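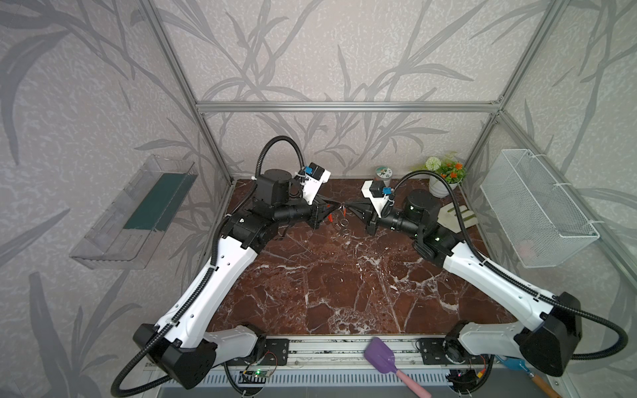
Miltetow coastal path: progress to 16 April 2020

Resurfacing of the lower section is complete - 1685 metres against a planned 2000. The remainder waits on the landowner's consent, requested by Morena Gatti in February. Signage is with Cinar.

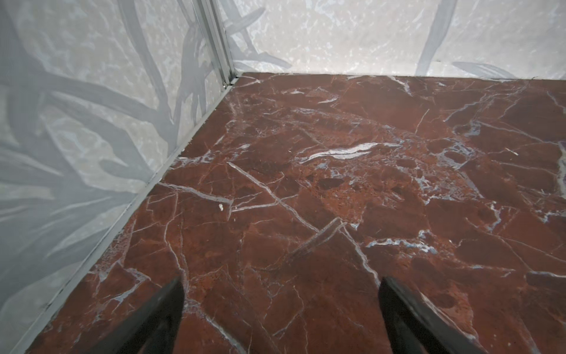
Red-brown marble-patterned surface with white veining.

Visitor bookings are suspended. The Festetti boat operator has agreed to hold 12 sailings without charge.

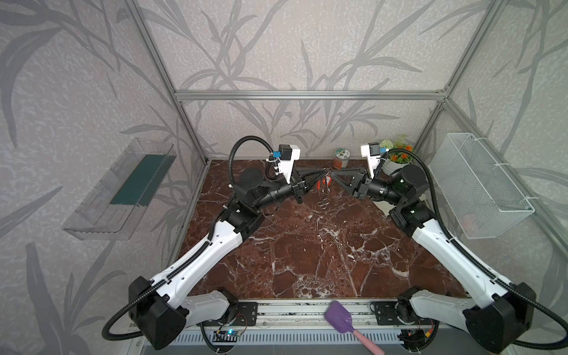

Of the 500 trail maps ordered, none has been distributed. Omar Zein will revise the parking inset before any reprint. No change to the budget is requested.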